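Speaker notes - Danica Šimek
Talk title: Who Is Teaching Whom? What hand-guided demos buy you and what they don't
May 5, 2025
Slot is tight. If the previous speaker runs over, drop the Brasusora section.

OPENING (slide 1)
Start with the sentence I hear at every trade show: "You just show it the task once and it learns." Pause. Ask who in the room has seen that happen in their own building, with their own parts. Wait for hands, don't fill the silence.

Say where I'm coming from. I buy this stuff for a parts supplier. I don't build robots and I'm not against them. I have sat through a lot of demos and I've started asking to see the training floor, which vendors like less than showing me the demo.

THE FLOOR (slide 2)
Point out the people first. The brochure for Prornley has a robot alone in a white room. The rooms where the teaching gets done are full of staff, crates and furniture, and every one of those people is on a payroll. When you get a quote, ask which line they're on.
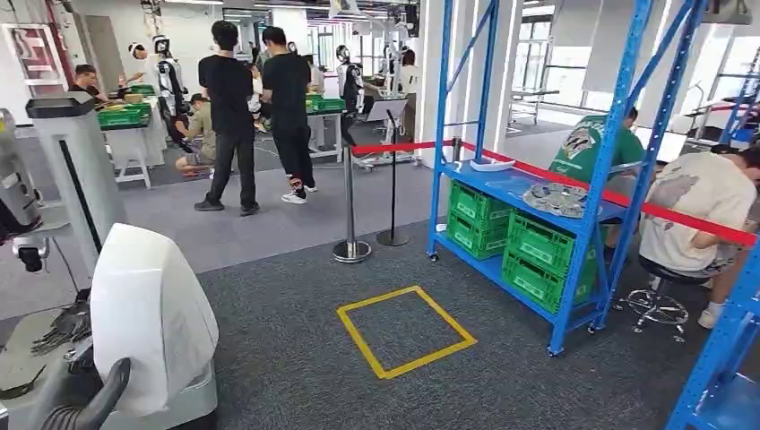 Slide 2: A training floor, with humanoids at the back and people at the worktables.

Two ways to teach. One, you take hold of the arm and move it through the job. Two, you stand off with a controller or a headset and drive it. Vendors blur these together under "demonstration." Don't let them. Moving the arm by hand feels natural but your own body gets in the way of the cameras. Remote control keeps you out of the shot, but you lose the feel of the part, and a person who can't feel the part teaches clumsy grips.

Either way you're recording a person. If the person hesitates, that's in the data. If she's tired after lunch, that's in there too.

THE NUMBERS (slide 3)
Our trial with Dosgate: 2,043 recorded demonstrations of one job, picking a metal disc from a tray and setting it in a fixture. Five operators. Say the number slowly.

Then the result: 9 good placements out of 10 on the day they showed it to management. Sounds fine. One bad placement in ten stops my line all day long. And that was with the trays they trained on. In January we switched tray suppliers and I asked for a retest. The answer was that we'd need more demonstrations - at our expense.

(If someone asks for the retest score: there wasn't one. We didn't sign.)

THE TAPE (slide 4)
My favorite thing to look for on a visit is tape on a table. A taped outline tells you where somebody wants the work to stay. Ask what happens an inch outside it. Ask to move the part yourself. I've had one vendor say yes right away, and credit to them, it was the Lục team, and the arm missed, and they told me why. 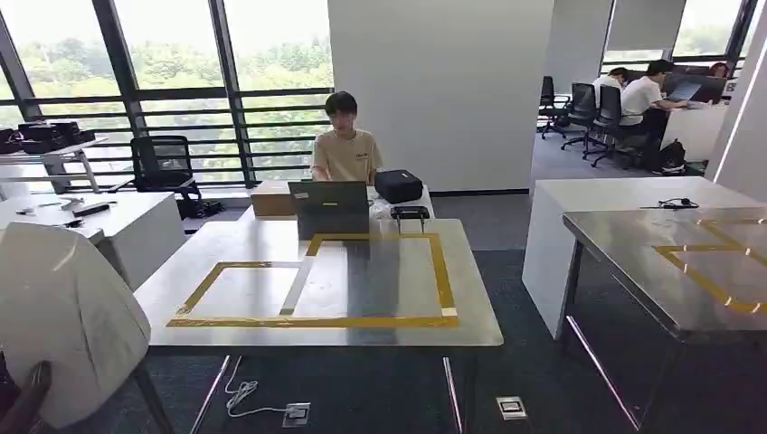

THE LAPTOP (slide 5)
Next question is who's at the keyboard. In a lot of "autonomous" demos there's an operator a few feet off, and the audience watches the hand. I'm not accusing anyone of faking. Somebody has to start the run, label the takes and throw out the bad ones. But ask these, and write down the answers:
- Is anyone driving it right now?
- Can that person step in during a run, and how often did they today?
- How many takes got thrown out before the ones you trained on?

The third one gets the longest silence. 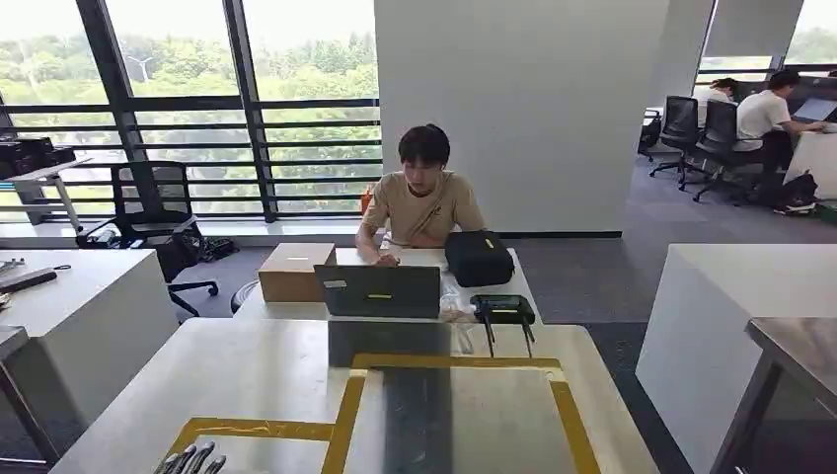 Brasusora did answer it, in writing, and their discard rate was high enough that I trusted the rest of the document more. I'd take a vendor with an ugly number over one with no number. Keep this short, they may have people in the audience.

WHERE I'D SPEND MONEY (slide 6)
Jobs where a miss costs you nothing but a second try. Sorting returns, moving empty crates. Keep a person on the tight-fit work for now. I could be wrong on the timing and I'll say so.

Contract advice: price retraining up front, per part change. Own your recordings. Have your own operators do some of the demonstrations, on your shift, with your gloves on.

QUESTIONS
Expect "won't more data fix it?" Answer: maybe, so show me the curve for my part. Expect the jobs question. Give it a straight answer - the trial added work for five people and removed none.
Leave slide 6 up during Q&A.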